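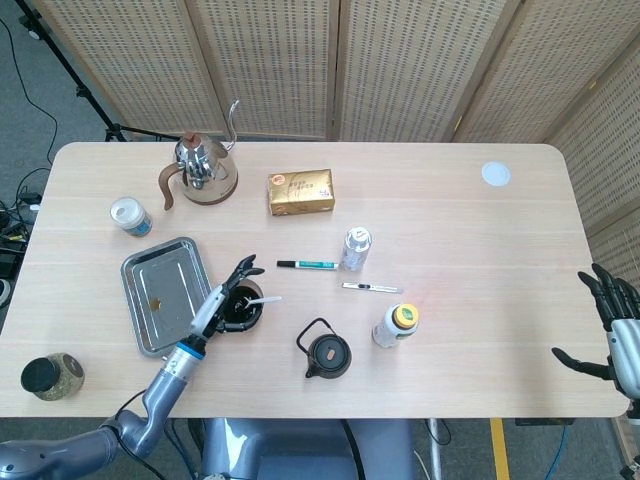
SHORT FICTION

The Buffer

My grandmother taught chemistry for most of her working life and retired from it about as thoroughly as a cat retires from the airing cupboard. By the time I was old enough to be left with her in the school holidays she had turned the back kitchen at Pollock Road into something she called the wet room, although the only wet things in it were the sink and, more often than not, me.

I was sent to her the July I failed my mock paper. Failed it handsomely, I should say, with 57 marks out of 200, and most of those picked up on the multiple choice by a method I would rather not go into. My mother drove me down with a suitcase and the textbook, and my grandmother looked the two of us over on the step, took the textbook, and put it on top of the wardrobe where neither of us could reach it without a chair.

"We'll have that back when you want it," she said, and went to see about lunch.

For the first few days we did no chemistry at all, or none that I noticed. We made redcurrant jelly. We cleaned the spoons in a washing-up bowl lined with foil, with soda and very hot water, and I remember the smell coming off it, like an egg somebody had been unkind to, and how pleased she was when I asked where the black had gone. She didn't tell me. She said it was a good question and that I might like to carry it about for a bit, and so I did, all the way to the shop and back for more sugar, and I was no wiser at the end of it but I had stopped thinking about the mock paper, which I suppose was the idea.

The trouble with me was buffers. I could do acids and I could do alkalis, and I could put the one into the other and watch the colour go, but a solution that you poured acid into and that simply carried on as it was, like my uncle at a wedding, seemed to me a kind of cheating. Something must change! You can't put a thing in and have nothing come of it. I said all this to her one evening at some length, with my feet on the rung of her chair, and she let me get right to the end.

Then she fetched the brown bottle. It had come from Fidus, the old laboratory suppliers, and the label had been written over so many times that it was more ink than paper. She measured 100 millilitres of tap water (boiled and let go cold, she was strict about that) into one beaker and 100 of whatever was in the bottle into another, put a few drops of indicator in each, and handed me the dropper and the vinegar.

The water gave in at once. Hardly a drop and it had gone over, yellow to red, like a child caught out. The other one sat there. I put in five drops, and ten, and I began to get cross with it, and she poured herself some tea and said there was no hurry. I had got to 45 before I saw the least bit of orange at the bottom, where it swirled, and even then it thought better of it and went back when I gave it a stir.

"So where's it all going?" I said.

"Where did the black go, on the spoons?"

I said I didn't know, and she said well, then, that was two things, and she drank her tea. It was past ten at night and the moths were at the window. I can't tell you how long I sat there. What I can tell you is that I thought about my grandfather's chair, which was still in the corner with his cushion on it, and about how the whole family had arrived after the funeral, one after another, each wanting to be looked after, and how she had made up the beds and found the towels and gone on, as far as any of us could see, precisely as before.

"It's taking it up," I said. "There's something in there that takes it up. It does change. It's only that you can't see it from here."

"And?"

"And there's only so much of it."

She got up then and rinsed the beakers, both of them, for rather longer than they needed. After a while she said that was quite right, there was only so much of it, and that the book called it capacity and had a nice little equation I could go and look at now if I fetched the chair.

I fetched the chair. I got the textbook down, with a good deal of dust, and when I came back into the kitchen I put the kettle on again and told her to sit where she was, and I washed up the cups myself. She let me, too. I believe it was the first time I had ever seen her let anybody.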